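Home | Units | Readings | Handouts | Contact
Print this page | E-mail this page

Unit 6 handout: The snack bag, and what to do with it when it's done

Okay, so last time we got through glass and cans (the easy stuff, relatively speaking) and I promised we'd finally talk about the thing that's in everyone's backpack. Chip bags, cracker bags, candy bags, the little crinkly ones. I have a soft spot for these. They are a terrific piece of engineering and a terrible piece of trash, and we're going to spend this whole unit on why both of those are true.

Bring a snack bag to class. Any brand, any flavor, eaten or uneaten, I don't mind. If you're stopping at the Khoury on the corner anyway, get something with a good shiny inside. Please don't bring one with salsa in it. We did salsa in June and the table was never the same!

What the bag is made of

Most snack bags are a laminate, meaning several very thin layers stuck together. The outer layer is usually a clear plastic film, and the printing sits on the inside face of it so your fingers can't rub it off. Then comes a layer that holds everything together, then very often a film with a whisper of aluminum on it (that's your silver), and finally a sealing layer that melts when the machine pinches it.

The aluminum keeps out light, oxygen and moisture. Oil goes rancid when it meets light and air, and a chip is mostly an excuse for oil, so you can see why the chip people care. It's also the reason a bag feels so crisp and noisy compared with, say, a bread bag.

Now, the trouble. Each layer is a fine material by itself. Stuck together, they're very hard to get apart again, and a regular sorting line wants one material at a time. So in the Londby curbside program, which is the one most of you have at home, snack bags go in the trash. I know. I get e-mails about this every term.

Reading the ends

People always look at the front of the bag, where the cartoon is. I want you looking at the ends. The crimp is the ridged strip where the layers were pressed together with heat, and it'll tell you more than the front will. Is it silver, or the same color as the rest? Clear anywhere? Does it tear straight across or does it wander off down the side and dump your snack in your lap?

Bags also have a back seam, a long one running top to bottom, and it can be folded over (a fin seal) or simply overlapped (a lap seal). Run your thumbnail along it and you'll feel the difference right away. Write down which kind yours has, we'll need it for the chart.

Flat or full?

This part comes up in every discussion, so let me get ahead of it. An unopened bag is puffy on purpose. The gas inside is normally nitrogen, and it cushions the food and keeps the oxygen away. A flat bag takes up far less room in a bin, and if you're collecting them for a mail-in program you want them flat, flat, flat. The Cikell box in the hallway holds 2,000 bags if they're flattened and a sad little fraction of that if they're not.

A red one lying flat on the tabletop makes a good study piece. It's glossy and crinkled, with white printing on top, a silver crimp at the left end, and the right corner going off into something see-through, like a plastic seal.
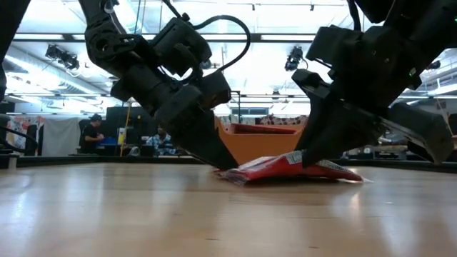 What to do with your own bag

1. Shake out the crumbs over the trash, not over the floor. Wipe the inside with a dry paper towel. No rinsing.

2. Lay it on the table and flatten it with the side of your hand, starting from the closed end. Don't fold it into a triangle. I know the triangle is fun.

3. Look at both ends and the back seam and fill in the first 4 rows of the chart.

4. Cut a small square from the middle, not from a crimp. Hold it up to the window. Light through, a bit of light, or none at all?

5. Crumple the square in your fist, count to 19, let go. Metallized film often stays a little balled up, and plain plastic tends to spring back. It's a kitchen test, so don't hang a grade on it, but I love it anyway.

6. Put the rest of the bag in the Cikell box and the scraps in the trash.

For next time

Read the Evis chapter on pouches and sachets, up to the part on spouts (skip the spouts, they get their own week). Jot down one food you think could live happily in a single-material bag and one that couldn't, with a sentence or two on shelf life for each.

Charts are due 14 December 2025. Paper copies are fine, greasy fingerprints and all.

Previous unit | Next unit | Back to Handouts
Print this page | E-mail this page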